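Pondero Room Pack for two-armed robots

Pondero is our set of simulated household rooms for people training mobile robots with two arms. It began at Lockyer as a side job, a way to give our own drawer-opening policy something to practice on overnight, and it grew (as these things do!) into a product we're happy to put our name on.

The idea behind it is simple enough. We take one task and keep changing the room around it: wall colors, tile patterns, furniture finishes, the small things left lying on top of a dresser. The robot's own camera view gets tipped and shifted too, so the policy can't lean on a level horizon.

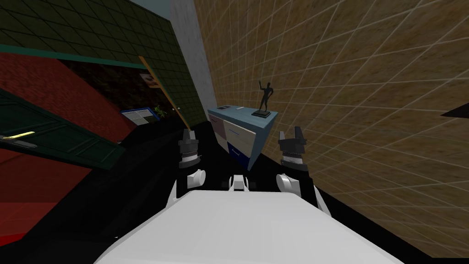 We compared two policies trained on the same 2560 demonstrations, one with the room changes switched on and one without. Each was then given 2000 fresh trials in rooms neither had seen. The plain policy finished 1672 of them, and the varied one did better still, with most of its gains on drawers seen from a steep angle. Bright, clashing walls helped more than we expected, and we spent a good while arguing over that one.

The pack loads through our Flevisska scene tool, and the older Cakine room files will open as well, though you'll want to redo the lighting on those. Every room comes with its task script and starting poses.

Licenses cover one lab or team. Updates are free through September.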